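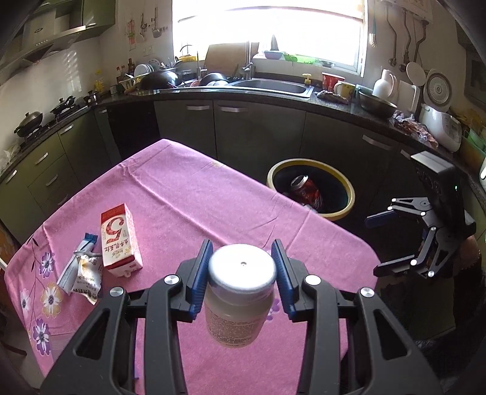

The Woman Who Typed the Grumlow Fire

The trial of Jannik Ruppert ran to 1,667 pages, and Sieglinde Kasten knows them better than anyone alive, having typed every one, the objections and the coughing fits and the long morning in November when the furnace quit and the judge let everybody keep their toques on.

I had gone up to Tedgate to write about the fire. I should admit that at the outset, since my editor still thinks that's the piece she is getting. The old Grumlow feed mill burned to its footings on a still night, a night watchman was badly hurt getting out, and for most of a year the town talked of very little else. There was an arrest, then a trial, then a verdict that half the people in the coffee line at the hardware store will still argue with you over, and I thought I would drive the 60 kilometres in from the highway, talk to the lawyers, look at the place where the mill used to be and come home with a story.

What I came home with was mostly Sieglinde. She was the court reporter, and she has a way of answering a question by going back two questions and starting again from there, so that an hour's visit took up an afternoon and a good part of the evening, with soup in the middle of it.

She came to the work sideways. She had been typing up grain contracts for an elevator company and saw a card on the board at the post office saying the courthouse wanted someone quick. She was quick. They tried her on a bail hearing, and she remembers being so worried about missing a word that she took down the clerk asking whether anyone had moved his sandwich. It's still in the record, as far as she knows.

"You don't get to decide what matters," she told me. "That's for the people in the robes. I only get to decide where the comma goes, and I've lost sleep over that."

In the Ruppert trial a comma did matter, or something very near it. The Crown's case leaned on a conversation outside the Zokthorpe hotel, where Ruppert, who had been let go from the mill that spring, was heard to say a few words about the place burning. The witness was Detlef Fröhlich, who had worked beside him on the loading floor. Fröhlich told police that Ruppert said, "Let it burn, I told him." On the stand, he gave the same words. But the way he said them, the pause had wandered. It could have been Ruppert telling the boss to let it burn. It could also have been Ruppert telling a story in which somebody else had said it first, and he was merely repeating what he'd told that somebody.

Gisela Brinkmann, who defended Ruppert, spent most of a day on that pause. She is a tall, unhurried woman with a voice you'd happily have read you the phone book, and when I reached her at her office she laughed before I had even finished asking.

"I had the poor man say it until he didn't know what it meant anymore," she said. "I'm not proud of that, quite. But the sentence was the case. If you took the sentence out, you had a fellow with no job and a jerry can in his truck, and in Tedgate that's most of the parking lot."

Sieglinde had to put it on paper. She played the backup recording over and over at her desk that night, with the building locked and the radiator knocking. In the end she set the words down with no comma in them at all, and a note that the witness had paused. The Crown prosecutor, Hok-lam Cheng, asked her about it the next morning, perfectly politely, and she told him she had written down what she heard and hadn't heard a comma, she'd heard a breath. He thought about that and said it was fair enough.

Cheng has since moved to a bigger office down south, but he was generous with his time on the telephone. He still believes the charge was properly laid. He also believes the jury did its job, and he doesn't find those two things hard to hold together, though he allows that his mother does. She followed the trial in the paper and has never forgiven the defence.
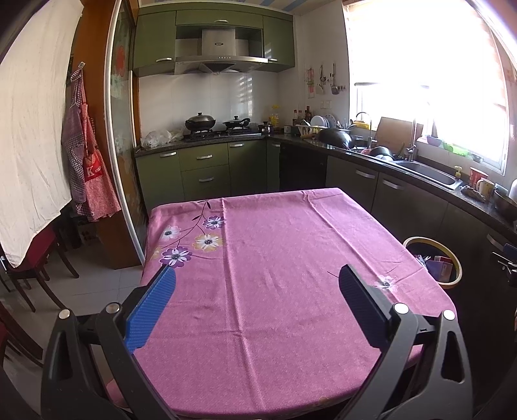

Three days in the back room

The jury went out on a grey afternoon and stayed out for 3 days. Anyone who has waited on a jury will tell you that there's nothing like it for slowness. The lawyers can't leave town. The families sit at opposite ends of the same corridor and share one washroom. Brinkmann read the same chapter of a novel 4 times. Ruppert's sister knitted something brown.

On the second day the jurors sent out a note asking to have Fröhlich's evidence read back to them, and this is the part of the story I've been slowly getting around to. The recording from that session had a fault in it, a hum over the crucial stretch, and so the judge asked that it be read aloud from the transcript. Sieglinde read it. She stood at her little table in her good cardigan and read both sides, the questions and the answers, in as flat a voice as she could manage.

She had practised at home in front of the stove. She was terrified, she said, that she would breathe in the wrong place. When she came to the sentence she read it straight through, then read out her own note, "witness pauses," and carried on to the next line. Brinkmann was looking at the floor. Cheng was looking at the jury, who were all, he told me, looking at Sieglinde.

They came back the following evening with an acquittal.

After the verdict

Ruppert doesn't live in Tedgate now. He wrote me a short, courteous letter saying he'd rather not be interviewed and that he drives for Guerreiro, a freight outfit, and likes the hours. Fröhlich did talk to me, on his porch, for as long as it took him to finish a cigarette. He said he'd told it the way he remembered it. He said he used to hear the sentence in his own head one way, and after that day in court he heard it the other way, and now he couldn't swear to either, and he wished they had never asked him.

No one else has been charged. The police file is open, in the sense that a file can be open in a cabinet. The watchman recovered better than his doctors expected and has gone to live near his daughter, and the mill site has been graded and seeded. There was a plan for a curling rink, then a plan for seniors' housing, and this summer there was mostly clover.

Sieglinde retired the year after. Her replacement is a digital system with a microphone at every seat, which she says is very good on the whole and hopeless with mumblers. She was allowed to keep her stenotype, and she got it out to show me, setting it up on its tripod and flexing her fingers over the keys a little shyly. I asked whether she'd take down something I said, so I could see how it was done. I said the first thing that came into my head, which was that it was getting late and I ought to be on the road before the deer were.

She took it down, looked at it, and asked me if I'd meant to stop after "late."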